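Rummont open house, notes from the afternoon

Wrote most of this on the train so excuse the state of it. June, hot, 36 people on the sign-in sheet and one working fan in the lobby.

Rummont is the old mail sorting building past the river. Trarkier has the second floor now, home robots mostly, tidying and so on. Ranis does the grippers, downstairs. You get a sticker with your name on it and a sheet of paper saying what not to touch. I got both and lost the sheet.

Our group was 14. Gobnait Fitzgerald took us around, she runs testing at Trarkier and talks fast, which suited me. Skipped the slide show (coffee line) so if there was a company history I missed it.

First stop the Ranis benches. Fingertips in trays, a machine that opens and closes a gripper all day long. The counter said 1820 when I walked by. I asked what number they want and got a shrug and "more." Fine.

Then upstairs for the fault talk, the part I came for. Back in spring one of the two-armed robots was on a litter job and the left arm stopped halfway. No alarm. The right arm didn't know and kept going, reached across, and hit the left one at the elbow. Cracked cover, one bent bracket, no one hurt. The person on watch hit the stop button but she was at the far side of the room and it took her a few seconds to get there. Gobnait said the few seconds bothered her more than the bracket did.

Cause was a cable. It had worked partway out of its connector after weeks of the arm turning the same way, and the software read the missing signal as "arm is holding still." So as far as the robot knew, all was well. She passed the bad connector round in a sandwich bag. Tiny thing.

What they changed: a lost signal now stops both arms. Cables get checked every morning, by hand, with a tug. And the stop button is on a cord around somebody's neck – mine for ten minutes, I was very careful with it.

They still run the same job for testing, in a room set up like an apartment. Cups, wrappers, slippers on the carpet to confuse things.

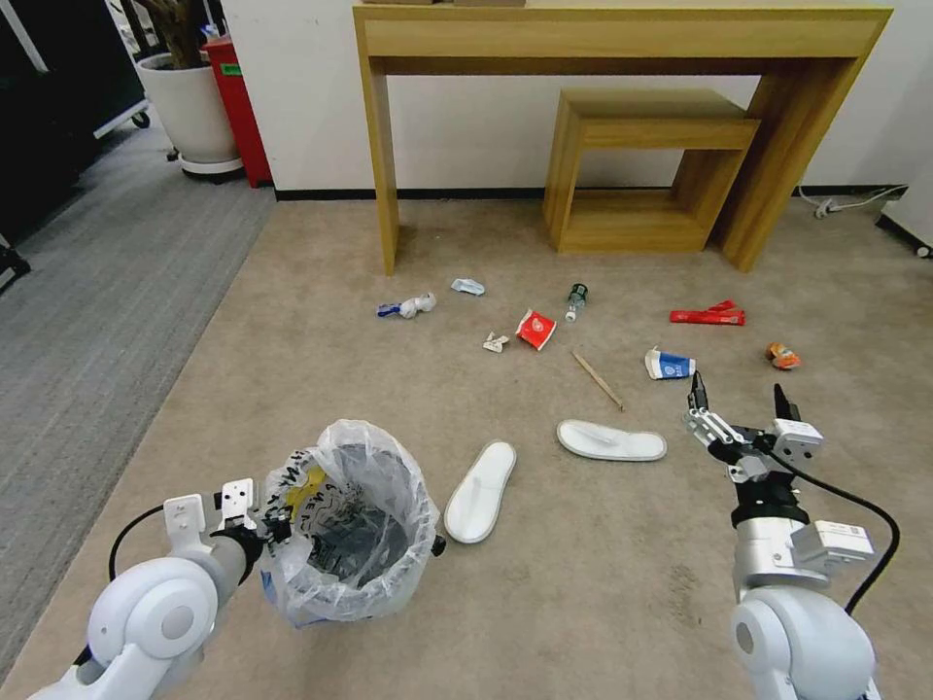 Litter job at Trarkier, both arms low, wastebasket on the left.

Somebody asked how long a run has to go clean before they trust it. 60 minutes with no stops, then they look at the logs anyway. Man from Russo wanted to know if a dog had ever been in there. No dog. He seemed dissapointed.

Didn't get to the repair shop, they closed it early and I had a train. Parking is bad, take the bus. Bring water.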